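The Long Apprenticeship of the Household Robot

Cluvulano says its two-armed machine will tidy your front hall. What the company has so far is a room of people tidying, over and over, with the robot's hands in place of their own.

The method is called teleoperation. An operator works a pair of controls, the arms copy every move, and a computer saves the lot. Do it enough times, the pitch goes, and the software picks up the knack. When I visited in December, the count for one chore, sorting slippers, stood at 246 saved runs. The target had been 26. Somebody had taped the old number to the wall and never pulled it down.

I asked to try. It took me 2 minutes to pick up something my kid kicks across the room without looking. You can't feel anything through the controls. You squeeze, you watch, you guess, and if you guess wrong the thing slides off and you go again. My bad runs were thrown out, which made me wonder how much of the final record is simply the good days.

Ferraro, a rival outfit, skips the remote controls and has people push the arms through the motion by hand. It claims this is faster. It may be, but the person's own hands keep getting in the way of the cameras, and the company wouldn't show me a robot working alone afterward. Katis, which sells the training software to both, quoted me a success rate and then asked me not to print it.
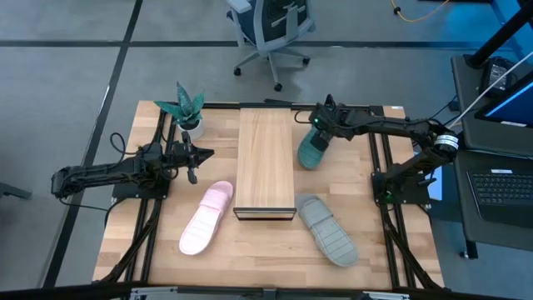
Slippers are a fair choice of chore, I'll grant that. They're soft, they land any which way, and a shoe that's sole up needs a different grab from one that isn't. But a workbench is a long way from a hallway with a wet dog in it. Akach, the retailer that has put money into Cluvulano, expects roughly 327 homes in its first trial. I asked who would be driving the arms in those homes when the software got stuck. The answer was that an operator could step in from the office, for a monthly fee.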